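How to Run a Customer Interview Before Changing Your Pricing

Stukon advises small product firms on pricing research. The procedure on this page applies to subscription products with at least 30 paying accounts.

Step 1. Select the participants
Draw up a list of current customers from your billing records. Include accounts on every plan, as well as those that canceled since September. A first round normally requires 19 interviews.

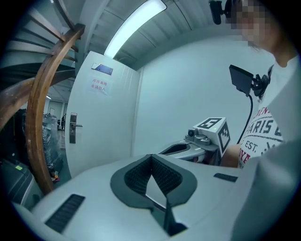

White gripper with a dark gray V-shaped finger pad.

Step 2. Prepare the questions
Write open questions on how the customer budgets for the product and who approves the expense. Do not mention a proposed price in the first half of the interview – customers tend to anchor on the first figure they hear.

Step 3. Conduct the interview
Assign two staff members to each call, one to speak and one to take notes. Calls may last up to 52 minutes. Ask the customer to name a price that would seem too high, then one so low that quality would be in doubt.

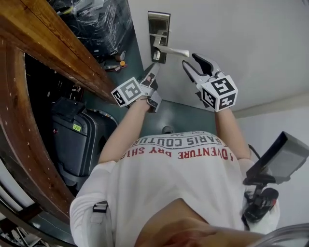
Should participants be paid for their time?
A modest account credit is acceptable, provided that every participant receives the same amount.

Step 4. Record the results
Enter both prices in the Drostinier worksheet, one row per account. Keep the customer's own wording in the comments column. Teams in the Mandham program should submit the completed worksheet before drafting a new price list.

Last revised Dec 10, 2022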